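So, week seven of robot club, and I'm finally getting round to writing about it. I'd meant to post something every session - ha! We meet in the evening, there's a kettle that takes ages, and our team is called Fedus for reasons only Lotte could explain (she was asked, and she won't).

Our project this term is table-setting. We do the job ourselves holding the grippers, over and over, and then the model gets trained on all of it. Hendrik wants 200 good goes before the November showcase and we've got up to 40 that he'll accept. He's very strict!

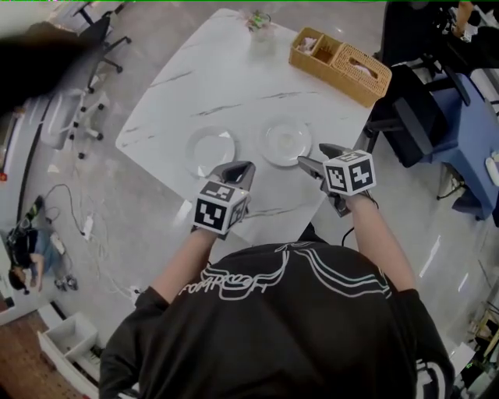
My own bit is the write-up of the task, and I keep changing it. Do you start with the plate or the fork? How far from the edge? Floor says I'm overthinking it, but I've had 30 minutes of argument with Fenna over napkins alone. For now we've agreed to stick to two round white plates next to each other, with the little plant in its glass vase and the woven tissue organiser left at the back of the table, and to leave cutlery for later. I'd like bowls next. Fenna would like anything that isn't a plate.

Next time we're looking at the first training run, so I'll report back if there's anything worth reporting.

Posted in: Clubs & Making, Robots

Print this post | E-mail this to a friend

3 comments

Ásdís Kvaran: Fork first, always. Are you doing glasses as well?

Lotte Claeys: I never said I wouldn't explain the name. I said buy me a coffee.

Hendrik Groen: 38 of them, I've binned two more. Sorry!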